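Home Talk > Kitchen & Dining > White tabletop, keep or return?

flourbag
Posted 11/02/2021

So I finally caved and got the Nomico table, the matte white one. I've wanted it since February and it was 980 with delivery, which hurt a little. We have 15 days left to send it back and I keep going back and forth on it.

I love how it looks with next to nothing on it. The trouble is that it's also where the shopping gets dumped, where potatoes wait to be peeled and where anything headed for the bathroom sits for a day first. I dug out my old teal dish to give things somewhere to land. 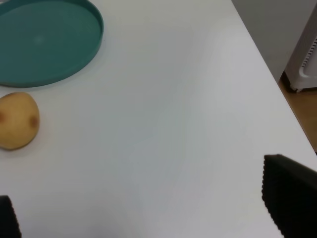 Teal dish, potato, new table. The teal is staying no matter what!

Does anyone have a white top that gets used every day? How does it hold up? I'm mostly worried about stains, and a bit about going nuts wiping it.

mossy_kettle
I've had the Hitden in white for years. Coffee wipes right off. Turmeric does not - I have a yellow ghost by the window end that I just put the bread bin on. Get a big mat and stop worrying.

parsnip44
Send it back. Sorry, but white shows every crumb and you'll hate it by spring. We had one and swapped it for oak, and I haven't thought about my table since. That's all I want from a table.

flourbag
Ha, parsnip, you sound like my sister. I can't do a mat though, mossy. If I cover it up I may as well have bought a cheap one.

Color is the other thing I like. Everything pops on it, even the junk. I had cola, the Head & Shoulders and the pink scoop out with the dish and I was weirdly pleased with the lot of them.

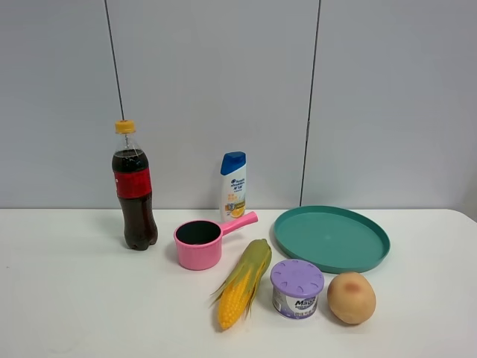

Anyway the shampoo really has to go upstairs, I know that much. I'm thinking of a small Flarkari shelf by the door for the stuff that's only passing through, and then the table is for food and drinks and that's it. Would that work or would I just end up with a messy shelf too?

mossy_kettle
You'd end up with a messy shelf. But a messy shelf by the door is better than shampoo next to dinner, so I say do it.

tinroof
Agree on the shelf. Mine is from Nørgaard and it's a disaster zone, and the table is clear, so it does its job. Don't go too deep or things get lost at the back.

parsnip44
Or take the shampoo upstairs when you get home? Just a thought.

flourbag
Rude but fair. OK, last worry is cola. We always have a bottle on the go and it lives on the table during meals, no coaster or anything. Is that going to bite me? 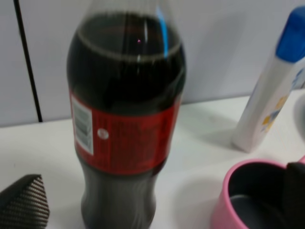 tinroof
Cola's fine if you catch it the same evening. Warm water, drop of dish soap, dry it with a towel. Dried-on cola gets sticky and then it grabs dust, and on matte you can see the patch when the light comes in sideways. I'd skip the scrubby side of the sponge too, it leaves shiny spots.

parsnip44
And you're going to do that every evening, are you?

tinroof
I do! Takes me less time than the pans.

flourbag
I'm leaning toward keeping it. Going to try a week of normal dinners first and see how annoyed I get. No turmeric.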